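Bread Basket FAQ: the stuff you keep asking me

I'm Vy Châu, I bake at home and sell a few things through Wimside, and these are the questions I get most! 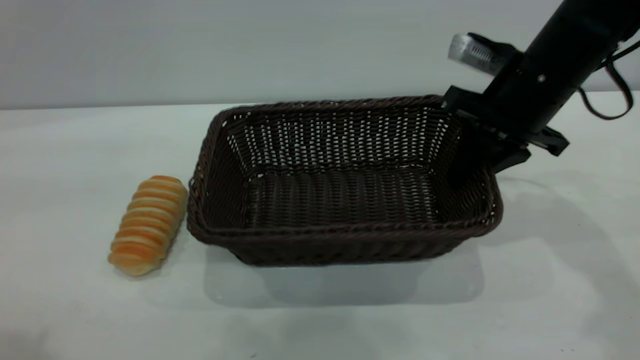
A striped roll and my dark brown wicker basket.

How do I get the stripes?
Roll the dough into a long rope, coil it snugly, and brush egg wash on the tops only (stay out of the grooves, they need to stay pale). I bake mine until the tops go deep orange-gold.

How many rolls fit in the basket?
I put in 5 and stop. You can squeeze in more, but the bottom ones get squashed and I get grumpy.

Do you line it?
Yes, with a plain cotton napkin. Crumbs love that weave!

How do I clean wicker?
Turn it over, tap it, then go over it with a dry pastry brush. If something sticky got in there, use a barely damp cloth and let it air out overnight. Please don't soak it.

Can I freeze the rolls?
Sure, up to a month, wrapped one by one. Thaw them on the counter before you warm them up.

Do you sell the basket?
No, sorry, just the bread. Orders open again in March.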